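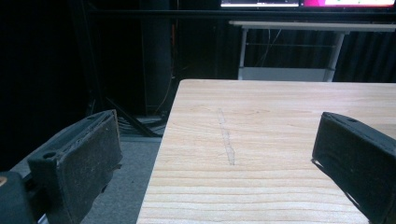

Pale board in front of a white desk, grain running lengthwise.

**10 June 2026**

Shelf boards for the Flamska job, second session. Lena was out in the morning so I went through the stack on my own and we did the cutting list together after lunch.

The board in the picture is the one I want for the top shelf. Looks like pine. The color is even, beige going a bit pink, and the grain tightens up toward one long edge. I would put that tight edge at the front. Lena wants it at the back against the wall, where the screws go in. We left it open until the others are planed and we can lay them side by side.

Edge is straight and clean by eye. I put the long straightedge on it afterward and could see a sliver of light in the middle third, so it still gets a pass on the jointer. Took the square to both ends. One end is fine. The other is out enough to notice and will come off anyway when we cut to 1000 mm.

Cup: a little, bark side down. Set it on the flat table and it rocked on two corners when I pressed. Less than the two boards we rejected last time. I flipped it and stickered it with the rest so air gets to both faces. If it moves any more by next week it goes to the short shelves, where it matters less.

Stack as it stands now, bottom to top:

- wide boards from Trotach, rough on one face
- the two with knots near the end, marked K in pencil
- offcuts long enough for cleats
- the top shelf board

Please don't lean anything against the stack. Somebody had a sheet of hardboard on it this morning and the stickers had shifted. I lined them up again, one above the other.

**Cutting list**

Top shelf 1000 x 407. That width needs a glue-up, no way around it. Lena suggested ripping the board down the middle and turning one half, but then the tight grain ends up in the joint and I don't like how that looks. Better to find a second board that matches and keep this one whole. There may be one in the Trotach lot once the rough face is off. Short shelves the same depth, lengths to be measured on site and not taken from the drawing. The drawing has the alcove square and it isn't.

Quantity is 4 shelves total including the top one. Ghizlane Salem called about adding a fifth low down for shoes. I told her we'd price it but the wood for it isn't here. She also asked whether the wall behind is brick. The house is 1972 and the drawing only says "wall." Lena will bring the long masonry bit and try a hole where the cleat covers it.

**Finish**

Tested on offcuts only. Oil from Prosmont, one coat, wiped off after fifteen minutes. It brings the pink up more than I expected and the grain lines go quite dark. Water-based varnish from Asante kept it closer to bare wood but raised the grain, so it wants a sanding between coats. Both offcuts are on the windowsill with the name on the back. Leave them there, I want to see what the sun does. Ghizlane picks after that.

Sanding to 180 before finish, no finer. The 120 discs are nearly gone, on the order sheet.

**Still to do**

- joint the one edge, then check the light again
- plane the Trotach boards and look for the match
- planer knives have a nick, leaves a ridge near the fence side. Feed on the other side until they are changed
- ask Lena Kaczorowski for her notes on the bracket spacing, mine are from the old layout
- price for the fifth shelf
- install is in August, they are away before that and the key is with the neighbor

Glue clamps are all back on the rack except the long pair, which are on the drawer box until tomorrow morning.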